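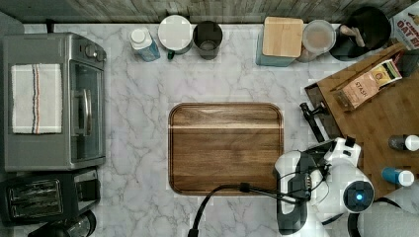 Demonstration collection is the gathering of recorded examples from which a robot control policy is learned. An operator guides the arm through a task, and the system stores the camera views together with joint positions, gripper state and a short written instruction. One complete recording is called an episode.

The term covers several methods. In teleoperation the operator moves a separate controller and the arm follows. In kinesthetic teaching the operator moves the arm itself by hand. Teleoperation is the more common choice for kitchen tasks, as the operator's hands stay out of the camera views.

Workspace

A collection station consists of a work surface, one or more arms and a set of household objects. Objects not needed for the task are left in place as distractors, so that the policy does not come to depend on a bare background.

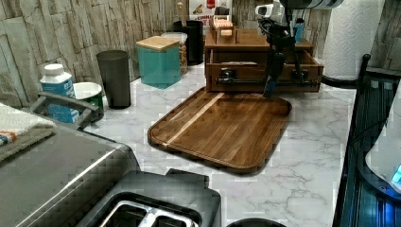

Gripper above the rear edge of a cutting board on a kitchen counter.

Camera placement affects what a policy can learn. An overhead view shows the layout of the counter but gives little information on height. A side view shows the height of an object but may be blocked by taller items. Many stations record both and keep the streams matched by time stamp.
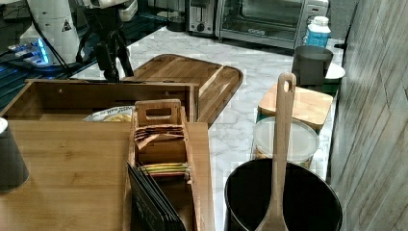 Episode structure

An episode begins with the arm in a rest position and ends when the operator marks the task as complete or failed. Failed episodes are usually kept under a separate label. In the Jula protocol, written by Annapurna Pillai for the Gusville kitchen station, object positions are changed after every seven episodes, and an object set is retired after 200. Revision 2 of the protocol, dated 04/09/2020, added a written instruction to each episode.

Variation

Repeated examples with the same layout add little to a data set. Collectors therefore change the position and angle of boards, trays and containers, and swap packaged goods between storage boxes and the open counter. 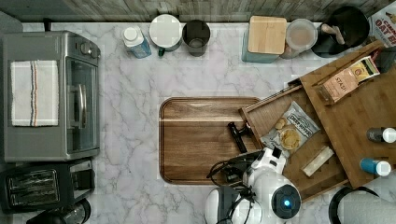
Changes of this kind are entered in a layout log, which allows episodes to be grouped later by arrangement. The Bhat set contains 514 episodes grouped in this way. The Filard set uses the same log format but stores it inside each episode file.

See also

Imitation learning
Teleoperation
Behavior cloning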